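## Part 3: Washing the quilt for the first time

Okay, your Hillholm quilt is out of the bag and you're itching to get it on the bed. I get it! But please wash it first. I skipped that step with my first one and had blue pillowcases until March.

1. Shake the quilt out and check the seams. If you find a loose thread, snip it (don't pull, I beg you).
2. Set the washer to cold and gentle. On my old Gevstead that's program 2, but yours may just say "delicates."
3. Add half your usual soap. No bleach, no softener.
4. Wash it by itself. Yes, even if there's room for towels.
5. Run one extra rinse. If the water still has color in it, run another.

**Caution:** Don't wring it. The filling bunches up in the corners and you'll spend an evening picking it flat again.

6. Dry it flat or over two lines for 12 hours, and flip it at the halfway point.
7. Spread it on the bed and smooth from the middle out. Let the sides hang however they like for the first night.

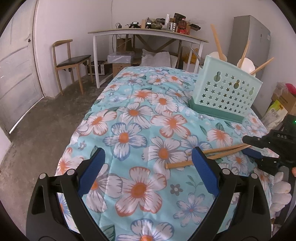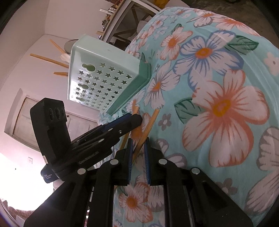

**Note:** A little puckering along the stitching is normal, and I've come to like it. If it bugs you, a warm iron with a cotton cloth in between will calm it down. Keep the iron moving!

8. Write the wash month on the care tag with a laundry pen. Ultan Moriarty talked me into this one and I grumbled, but it does help when you're trying to remember if it's due.

After that, you can wash it every 3 months or so, or sooner if the dog sleeps on it. Storing it for the summer is in Part 4, along with what to do about moths.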